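Print this article | E-mail this article

Snack table

A snack table is a table, or a part of a larger table, on which packaged food is kept for free use by the people of a household, office or club. Usually it stands against a wall, so that the goods can be reached from the front only. The term is also used for a small folding table, which is treated in a separate article.

Arrangement

Most snack tables follow a simple order. Wrapped goods such as bars, chips and boxed sweets are grouped at one end. The middle is left free for sorting new packages, and a basket may be placed at the other end. Small objects that are not food often stay at the back, near the wall.
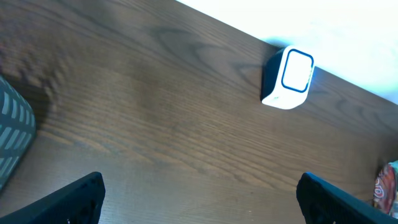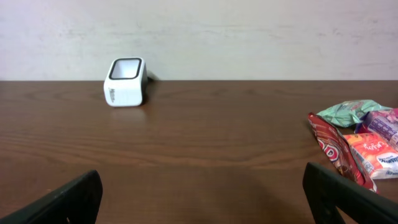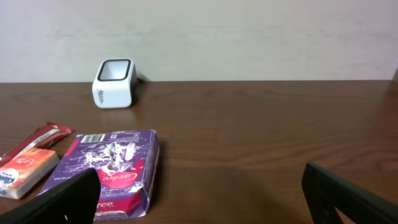
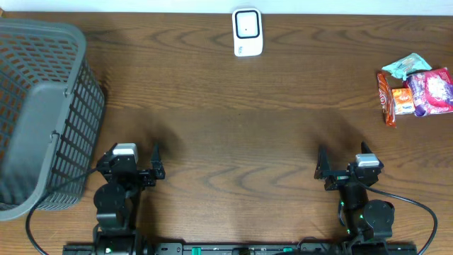
Baskets with perforated sides are preferred in many places, as crumbs are easy to shake out of them. In the town of Tirnville, where the custom is well documented, a basket is filled in the morning and returned to the table before noon. A survey of 295 workplaces in the Denberg district found a snack table in 292 of them, but only 16 had a written rule about who should refill it.

Care of the surface

Wooden tops with a glossy finish show grease and fingerprints easily. They are wiped along the grain with a soft cloth, and the packages are lifted first, not pushed, because the hard edges of sealed film can leave fine scratches. The Kassab household guide advises cleaning once a week. It also recommends turning older packages to the front.

See also: Pantry; Tray; Reltport tea custom

Contact us | Copyright Reltport Home Encyclopedia | Back to top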